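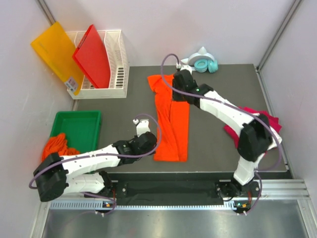

*Garment folding cell, two arms. Photo: Pacheco Automation, 2024-02-27*

**Cable snag fault** (also *loop snag*) is a failure in two-arm folding cells where a loose camera cable catches on cloth, a fixture or the other arm. First logged at the Bralholm site, on the Urnton cell. Cable runs from the wrist camera back along the forearm – any slack near the gripper can form a loop.

## Symptoms

Camera feed drops mid-fold. Arm keeps moving on the last good image, so the fold goes crooked or the garment gets dragged. Sometimes a joint overload stop, sometimes no alarm at all.

## Occurence

Bindo service log: 13 snags in roughly 3,000 folds. In 2 of them the connector pulled out compeltely.

## Fix

Power off before reaching in. Reseat connector, clip cable to forearm, then run both arms through full travel at 40 percent speed. Slack at the elbow is needed – don't pull it tight.

## See also

- Strain relief
- Protective stop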